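Notebook, two-arm cell
July, 4:40 p.m.
Posted by Mirela Medeiros

Second entry on the Liletti kit we have on trial from Derkach. Both arms are on the front rail and homed. Test item is the light blue card holder, with the bowl and the other odds and ends left out on the tiles as clutter. Left and right grippers have to meet over the middle of the floor for any handover, so I set the closing speed low in the config.
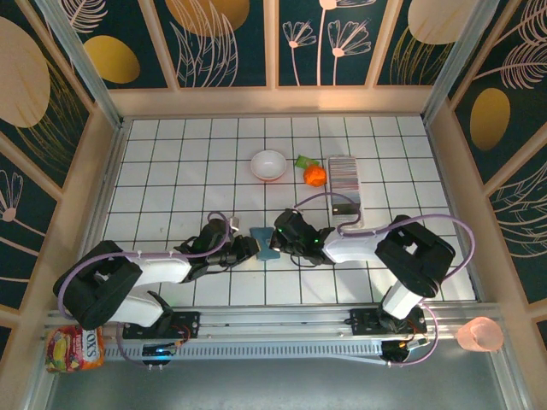
Default cable slack is generous. I would still like shorter runs on the quote. Trial license covers 1000 logged episodes, the paid tier 2000. Export worked once I updated the Gostside plugin. 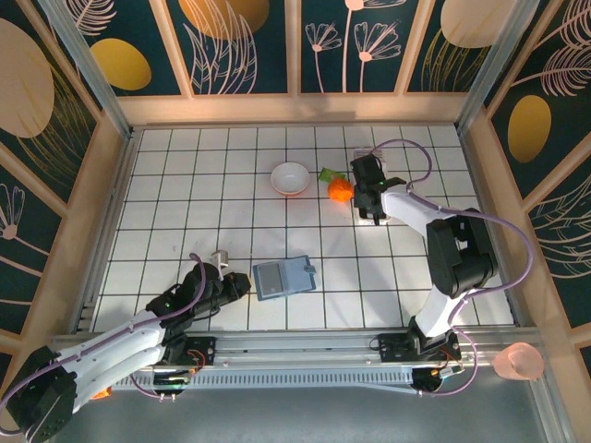

Jayson Dimaculangan thinks we should hold off on the paid tier until Derkach puts the spare finger price in writing. He also wants the support hours spelled out.

Fair. I added both to the list for Hryhorii. Next I went through the wrist views, mostly to check focus at close range. 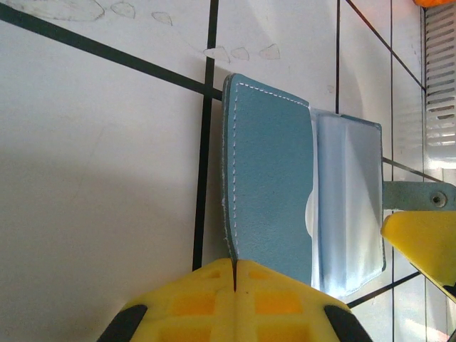 Wrist view, card holder upright and open.

Stitching is sharp enough to use for edge finding. Glare on the plastic sleeve is the weak spot, so exposure needs to be locked before we log anything.

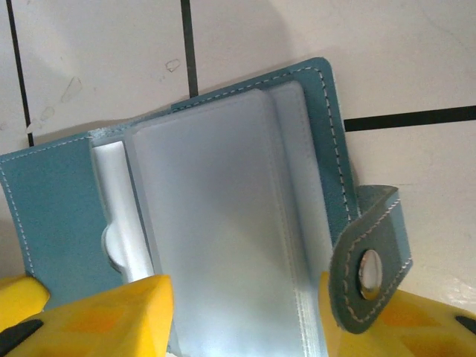

Still to do: lock exposure, rerun calibration, ask about the 24 month warranty and whether fingers count as wear parts.

3 comments | 2 shares

Recent entries
Liletti kit: unpacking and rail setup
Stindetti controller, fault 718
Gostside plugin notes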